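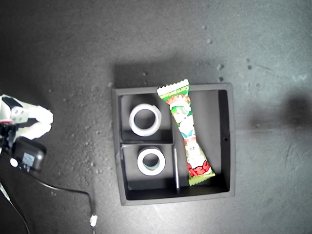
Hacía meses que quería acercarme a la jornada de puertas abiertas del centro de conducción de Vastora, en Grirnen, y este octubre por fin cuadraron las fechas, el coche y las ganas. En el blog llevo años hablando de exámenes, multas, neumáticos y rotondas mal señalizadas, y sin embargo nunca había pisado una pista de formación con mi propio coche (vergüenza me da escribirlo). La víspera dediqué un buen rato a vaciar el maletero, que pedían llevarlo sin nada suelto, y lo menudo lo fui repartiendo por grupos. Soy muy de bandeja negra con tres compartimentos, uno alargado y dos cuadrados, y con el rollo de cinta blanca tumbado en el suyo, que luego hace falta y no aparece. La cinta se vino conmigo a Grirnen, porque en la hoja de inscripción recomendaban poner una tira en lo alto del volante para ver dónde queda el centro cuando uno empieza a girar como un loco. ¡Qué gran consejo, por cierto! Luego vuelvo a eso.

## Llegar hasta allí

Desde mi casa hay 168 kilómetros, casi todos de autovía, y los últimos por una carretera comarcal estrechita, con arcén de adorno y unos cuantos tractores que iban a lo suyo. Salí a las siete de la mañana con un café en el cuerpo y otro en el termo. El navegador se empeñó en meterme por el polígono, que tiene dos entradas, y elegí la mala. Si vais, seguid hasta pasar la gasolinera y entrad por la segunda rotonda, donde hay un cartel verde bastante pequeño. La primera os deja en una calle sin salida llena de camiones y dar la vuelta ahí tiene su miga.

En la puerta te dan una pegatina para la luna con el número de grupo, un folleto y un chaleco reflectante. El mío era el grupo cuatro. Nos sentaron en una sala a escuchar las normas: ventanillas subidas en la pista deslizante, cinturón siempre (faltaría más), móvil guardado y nada de adelantar a nadie ni aunque vaya pisando huevos. Me hizo gracia ver la cara de los más jóvenes cuando explicaron que no habría cronómetro por ninguna parte. Había quien venía pensando en un circuito de carreras, y el de Vastora es otra cosa: 700 metros de asfalto con sus curvas, su rasante, un par de cruces con semáforo y una zona ancha para frenar.

## La frenada, o cómo descubrí mi pie derecho

Empezamos por lo que parece más fácil. Coges velocidad en la recta, pasas entre dos conos y frenas a fondo. A fondo de verdad, con el ABS traqueteando bajo la suela. Yo habría jurado que sabía hacerlo, y en la primera pasada el instructor me dijo por la radio, muy amable, que aquello había sido una frenada de semáforo.

Tenía toda la razón. Uno frena toda la vida con cuidado, pensando en los que van detrás y en la bolsa de la compra, y cuando toca pegarle un pisotón al pedal el cuerpo se resiste. A la tercera ya salió bien, y a la cuarta se me fueron las gafas de sol al suelo. Repetimos luego el ejercicio esquivando un obstáculo (unos bloques de gomaespuma que salen volando si les das, y yo les di, sí, dos veces). Ahí es donde la tira de cinta en el volante me vino de perlas: después del volantazo miraba de reojo la marca y sabía enseguida si llevaba las ruedas rectas. Un señor de mi grupo me pidió un trozo y acabé repartiendo por media fila.

Un detalle que me apunto para casa: la postura. Yo conduzco con el asiento demasiado lejos, con la pierna casi estirada. Me hicieron acercarlo hasta que la muñeca apoyara en la parte de arriba del volante sin despegar la espalda, y las primeras vueltas iba incomodísimo, como encajonado. Por la tarde ya me había acostumbrado y la vuelta a casa la hice así. Menos cansancio en los hombros, desde luego.

## La pista deslizante

La estrella del día, claro. Es una superficie pintada, con aspersores a los lados, en la que el coche se va a la mínima. La cola era larga y la organización la llevaba regular, con un grupo entrando por donde salía el otro, así que aproveché para charlar con la gente que esperaba. Me encontré padres con hijos recién aprobados, una pareja que reparte paquetería por la comarca y hasta una profesora de autoescuela que venía a coger ideas.

Primero pasé con el control de estabilidad puesto y después, con un coche del centro y el instructor al lado, sin él. La diferencia asusta. Con el sistema encendido notas unos tironcitos y el coche se recoloca casi solo; apagado, te ves mirando por la ventanilla del acompañante hacia donde deberías estar yendo. La instrucción era mirar a la salida y llevar las manos detrás de la mirada. Sobre el papel es una tontería, pero yo me quedaba embobado mirando el cono que iba a atropellar y, por supuesto, lo atropellaba.

Pregunté si todo eso se podría hacer en la formación obligatoria del carné, y me contestaron con un suspiro. Que ojalá, que falta sitio y falta dinero, que muchas autoescuelas bastante tienen con conseguir fechas de examen. Del tema de las fechas ya escribí en primavera y sigo pensando lo mismo, así que no me repito.

## El rincón de los neumáticos

Kemppainen, que es una firma de neumáticos de invierno, tenía su carpa junto a la cafetería. Reconozco que iba con la ceja levantada, porque estas carpas suelen ser puro folleto y bolígrafo, pero me quedé allí media mañana. Tenían cubiertas cortadas por la mitad para ver las capas, y otras gastadas de todas las maneras posibles: por dentro, por fuera, a parches, con el centro pelado por exceso de presión. Te daban un medidor y te mandaban a tu propio coche a comprobar la profundidad del dibujo.

Los míos, aprobados por los pelos. Los de delante los tengo que cambiar antes del frío, y la presión la llevaba baja en una rueda trasera, seguramente desde el verano. El chico de la carpa me explicó cómo leer la fecha de fabricación en el flanco, que son cuatro cifras, las dos primeras la semana y las otras dos el año. Lo sabía y se me había olvidado. Mirad las vuestras, que más de uno lleva una rueda de repuesto con edad de ir al instituto.

## Simulador y charla

Después de comer (bocadillo de tortilla, correcto, y un café que no le deseo a nadie) tocaba simulador. El aparato se llama Trimen y consiste en un asiento de coche, tres pantallas y un volante que tira lo suyo. Te plantean situaciones de ciudad: la pelota que sale entre dos coches, el patinete por la derecha, la furgoneta en doble fila con la puerta a medio abrir. Lo malo es que me mareé. Aguanté dos escenarios y pedí bajarme con toda la dignidad que pude. Me dijeron que le pasa a bastante gente y que ayuda mirar lejos y girar poco la cabeza. Llegué a ver mi informe y me suspendieron en los retrovisores: los miro antes de maniobrar, pero muy poco cuando voy recto.

La charla de normativa fue en la sala grande y estábamos 34 personas contando a la que la daba. Me esperaba una lectura de artículos y fue todo lo contrario, con casos reales de atestados y mucha pregunta. Lo más discutido fueron las rotondas, cómo no. Hubo un pequeño motín cuando se dijo que para salir hay que estar en el carril exterior, y que si no has podido colocarte das otra vuelta y ya está. Un caballero de la segunda fila sostuvo durante diez minutos que él llevaba toda la vida haciéndolo al revés y nunca le había pasado nada. Le dejaron hablar. A mí se me enfrió el café, que tampoco fue una pérdida.

También se habló de los avisos de los coches nuevos, los pitidos por cambio de carril y por exceso de velocidad. La mitad de la sala los lleva desconectados, según se vio a mano alzada. Yo soy de los que los dejan puestos, aunque el del límite de velocidad lee los carteles de las vías de servicio y me pega unos sustos tremendos en plena autovía. De esto quiero hacer una entrada aparte, así que si tenéis anécdotas con vuestros coches, mandádmelas.

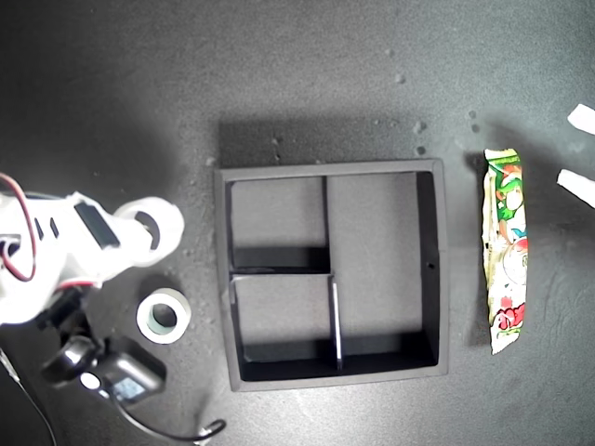 ## Lo que cuesta volver

La jornada de puertas abiertas es gratis con inscripción previa, y este año pasaron por allí más de 997 personas en total, según el cartel de la salida (me gusta la precisión de ese cartel, no sé quién lo redactó). Los cursos normales, los de grupo reducido, se pagan, y los precios cambian según vayas con tu coche o con uno del centro. No los copio porque me avisaron de que en enero los revisan. Sí pregunté por las plazas: se llenan pronto los de iniciación para noveles, y en cambio el de conducción con remolque suele tener hueco.

## Cosas prácticas, por si os animáis

- Llevad calzado de suela fina. Yo fui con botas de monte y no notaba el pedal.
- El depósito, a medias por lo menos. Entre frenadas y vueltas se gasta más de lo que parece y la gasolinera cierra a las dos.
- Vaciad el maletero y las puertas en casa. A mi lado una chica tuvo que sacar al aparcamiento dos sombrillas, una nevera y una silla de bebé.
- Una chaqueta: la pista está en alto y corre el aire.
- Si os mareáis con facilidad, pedid el simulador antes de comer.
- Cinta para el volante. De la que se despega bien, por favor, que la mía dejó un poco de pegamento y todavía estoy rascando.

Me faltó por ver el taller de mecánica básica, que coincidía con la charla, y la parte de motos, que este año se hacía en otro aparcamiento y por lo visto estaba muy bien. El año que viene intentaré apuntarme al grupo de primera hora, que a las nueve la pista deslizante estaba casi vacía y a mediodía había que armarse de paciencia. Si alguno de vosotros estuvo en el taller, contadme en los comentarios qué enseñaban, sobre todo si dejaban cambiar una rueda de verdad.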